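Is teaching by remote control worth the trouble, or do I just script it?
Posted 16 July 2019 by Gregor Baird

We have a simulated two-arm setup with five-fingered hands, and the job is to get fruit onto a plate. My boss read something about showing the robot the task by hand and now wants 100 demonstrations, all driven by a person wearing gloves. I've done 3 and I hate it. The hands lag behind mine and I can't feel a thing. Does anybody get a working policy out of this, or only nice videos?

Leopold Prantl
Depends what you call working. We tried it in May at Kostiuk with the Lelar gloves. The policy did fine as long as the fruit started where the operators had left it. Move the pear a bit and it grabbed air. The sales people told us more data would fix that. Maybe. I never saw it. 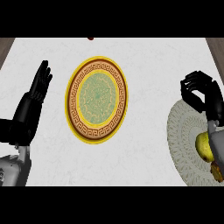 Where you put things matters more than how many runs you record. Say the pear sits on the doily off to the right and the plate is in the middle. The right hand will do all the work and the left will just hang there open, so that's what you'll teach it -- a one-armed robot with a spare. If you want both arms used, swap sides on some runs. Also watch for the forearm covering the fruit from the overhead view. You know where the pear is when you're driving. The policy only gets what's in the picture, and I've seen people throw out good runs before they looked at that.

If your fruit and plate never move, script it and go home.

Grirnden
Just collect more. 3000 runs and it works, trust me.

Barodari
I'd like to see those 3000 runs. Remote handling is old stuff, my uncle was doing it in 1966 with a pair of mechanical arms, and he'd tell you the operator gets better long before the machine does. Throw away your first day of recordings, you were learning the gloves. Then train on 20 and test with the plate moved. If it can't do that, don't sit through the other 80 until you know why.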